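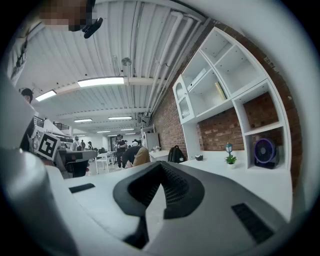
Building materials

Corrugated metal roofing

Corrugated metal roofing is sheet metal that has been rolled or pressed into parallel ridges and grooves. The folds make a thin sheet stiff along its length, so it can span the gap between supports without sagging. It is used on barns, workshops, warehouses and houses, and it often serves as the ceiling as well when the underside is left exposed.

Materials

Most sheets are steel with a zinc or aluminum-zinc coating. Aluminum is lighter and is common near the coast. Painted finishes are baked on at the factory. White and other pale colors reflect more sunlight than dark ones.

Installation

Sheets are laid with the ridges running down the slope and overlap at the sides and ends. Screws with rubber washers hold them to wooden or steel purlins. Older roofs were nailed through the tops of the ridges. Sheets need room to expand, and long runs may creak as the temperature changes.

Noise and condensation

Rain is loud on bare sheets. Moist indoor air can condense on the cold underside and drip, a problem usually handled with insulation, a vapor barrier or vents at the ridge.

Regional use

In Drostmont, corrugated roofs replaced wood shingles after a fire in the Whitlock district destroyed 100 buildings. The nearby mill town of Bostau kept its shingles for another generation. Local historian Ekua Boateng has traced many of the early Drostmont sheets to a rolling works at Durnano.

See also: Purlin, Galvanizing, Standing seam roof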